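# Budgéter une cellule de manipulation : le poste que les devis oublient

Chez Pledora, à Virnport, le dossier d'investissement tenait au départ sur une page : un bras, une pince parallèle, un contrôleur, une baie de calcul. Thitima Sitthichai, responsable des achats techniques, l'a renvoyé deux fois. Il manquait la simulation, qui pèse désormais plus lourd que le préhenseur dans les projets de manipulation domestique. Les essais portent sur une cuisine virtuelle, avec des commandes rotatives, des poignées et des portes vitrées.
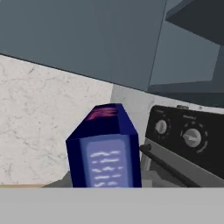
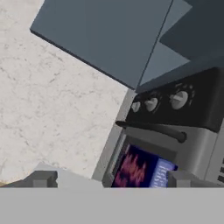
*Cuisine simulée, vue côté pince.*

Le chiffrage initial rangeait la simulation dans les frais généraux. Rungnapa Bunnag, qui tient le budget du laboratoire, l'a isolée en trois lignes : licences, calcul, modélisation des objets. La troisième est la plus mal estimée. Un meuble fixe se modélise vite. Un élément articulé exige des axes, des butées, des frottements, puis un recalage sur l'appareil réel si l'on veut transférer la commande apprise. Pledora a retenu 40 objets pour la première tranche, dont 12 articulés, et consacre aux seconds la plus grande partie des heures d'ingénierie.

Vient ensuite la question de l'ordre des achats. Deux options ont été comparées. La première consistait à commander le bras d'emblée, avec un délai de livraison de 18 semaines, et à modéliser en attendant. La seconde reportait la commande à la fin de la campagne virtuelle. Wiroj Rungrueang, chargé de l'intégration, a défendu la seconde : la course utile de la pince, la charge en bout de bras et la position de la caméra restaient à fixer, et chacun de ces paramètres modifie la référence à commander. Le changement de doigts coûte peu. Le changement de bras entraîne celui du socle, du câblage et de l'analyse de risques.

La solution adoptée est mixte. Le calcul a été loué en décembre, sans engagement de durée. Le bras fait l'objet d'une option de prix auprès de Wakberg, valable jusqu'à la revue de conception. La pince est achetée en deux exemplaires, avec un jeu de doigts interchangeables. Le socle attend.

Restent les coûts récurrents, souvent absents des comparatifs : maintenance du simulateur à chaque changement de version, stockage des trajectoires et des rendus, reprise des modèles lorsque l'appareil de référence n'est plus au catalogue. Le service financier demandait un amortissement linéaire sur cinq ans pour l'ensemble. Mme Bunnag a obtenu que les modèles d'objets soient amortis sur trois ans, le matériel restant à cinq.

Le bon de commande des pinces porte le numéro 1894. Celui du bras n'est pas émis. La revue de conception devra d'abord trancher sur la charge utile, où subsistent deux valeurs concurrentes dans le cahier des charges.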